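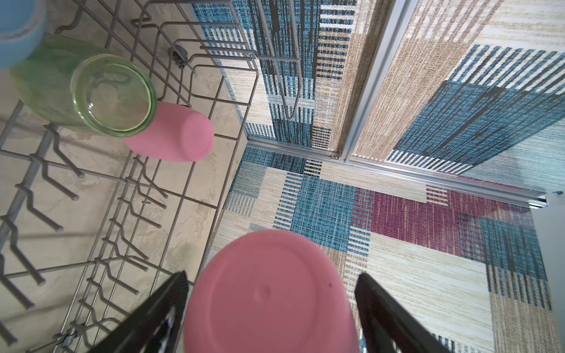
Loading the Top Rack: Project Report

February
By Maya Hijazi and Štefánia Hrubý

Why we chose this

Our house on Brandalgate has one dishwasher and a lot of cups. Most complaints on the kitchen whiteboard were about cups coming out with water in them or still dirty inside. For our household design course we looked at how cups sit in a wire rack and whether a short loading guide would help.

The rack

The rack is gray coated wire with rows of upright tines. Small gray plastic clips sit at some of the joints. The gaps are fine for a dinner plate but too open to hold a narrow cup on its own. In the photo the green glass and the pink plastic cup are both lying on their sides, the pink one against a side rail. This was the position we wanted to learn more about.

Method

We kept a log of 23 loads. For each load we wrote down which cups went in, how they were placed, and whether any had to be washed again by hand. Housemates loaded the way they always do for the first part. After that we taped a guide inside the cabinet door with two rules:

Cups go mouth down, leaning on a tine.
Light plastic goes between heavier things so it can't tip.

Results

We logged 70 cups placed on their sides or at a steep slant. Most of the rewashed cups came from this group. Plastic was worse than glass – it moves when the water hits it. After the guide went up there were fewer rewashes, but people also ran smaller loads that week, so we can't say how much was the guide.

Problems

Three loads had to be left out. In two of them the log sheet got wet and we couldn't read it. In the other, somebody unloaded before we checked.

What we would change

We would use one set of matching cups. Ours are different heights and widths, and that made it hard to compare one load to the next. We would also like to try a clip-on cup holder – we made one from bent wire, but it slid along the rail.

Recent projects
Sleiman Hall: Shelf Labels in a Shared Pantry
Drying Times for Dish Towels
The Trenex Cart, Second Version
Farar Workshop: Tool Wall Layout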